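最終更新：1月

検索　キーワードを入力　検索

住まいと物の扱い方　講義ノート 第2回
透明な樹脂シートと付き合う（見ること、拭くこと、しまうこと）

担当：Yannick Fleury

前回は布の話だけで時間を使い切ってしまい、最後の質問に十分お答えできませんでした。ごめんなさい。そのとき後ろの席から「布の次は何ですか」と聞かれて、つい「透明なものです」と答えたのですが、今回はその約束どおり、透明な樹脂の板やシートを取り上げます。教科書では417ページにほんの数行しか出てきませんので、このノートのほうを手元に置いてくださいね。

1　まず、反射を読む

透明なものを見るとき、わたしたちはたいてい向こう側を見ています。ところが手入れをする人は、表面そのものを見なければなりません。そこで頼りになるのが照明の映り込みです。平らな面なら蛍光灯はまっすぐな棒に見えますが、面が反っていたり、たわんでいたりすると、光の筋は伸びたり縮んだり、斜めに傾いたりします。同じ部屋の明かりなのに、場所によって強く白く光るところと、ぽつんと小さく光るだけのところが出てくるのも、曲がった面ならではです。
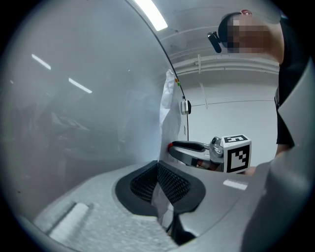
映り込みを追うときは、目を近づけすぎないこと。腕を伸ばしたくらいの距離に立って、体のほうをゆっくり左右に動かしてみましょう。光の筋がなめらかについてくれば面もなめらかで、途中でぴくっと折れるように動けば、そこに傷か折れ癖があるかもしれません。慣れるまでは少しもどかしい作業ですが、お茶でも飲むような気持ちでどうぞ。

2　くもりの見分け方

うっすら灰色がかって見えるとき、原因はいくつか考えられます。ほこり、手の脂、細かなすり傷、それから材料そのものの古び。見ただけで決めつけず、目立たない隅を水で湿らせた柔らかい布でそっと拭いてみてください。拭いたところが澄めば汚れですし、変わらなければ傷や劣化を疑います。乾いた紙でごしごしこするのは、どうかやめてください。以前Rosine Barbierさんの実習で、皆さんの先輩が張り切って紙で磨きあげ、かえって白い筋だらけにしてしまったことがありました（本人も今では笑い話にしています）。

3　縁のまわり

面ばかり眺めていると、縁を忘れがちです。留め具のあるところ、ほかのものが触れているところには、力もほこりも集まります。拭くときは縁から始めず、面の中央を先に済ませ、布を替えてから縁に移ります。留め具は外せるものだけ外し、固いものは無理をしないで、わたしかBarbierさんを呼んでください。

4　しまうとき

大きなシートは折らずに、ゆるく巻きます。芯の太さは、Endham実習室の棚に置いてある直径40ミリのものでは少し細いので、なるべく太いほうを使いましょう。巻く前には間に柔らかい紙をはさみます。

次回までに

ご自宅か学校で透明な面をひとつ選び、朝と夕方に映り込みを見比べて、気づいたことを短く書いてきてください。窓でも戸棚の扉でもかまいません。絵を添えてくださる方は大歓迎です。提出はBarbierさんの机の上の箱へお願いします。

お問い合わせ　｜　© Stullby 生活技術講座　｜　ページの先頭へ戻る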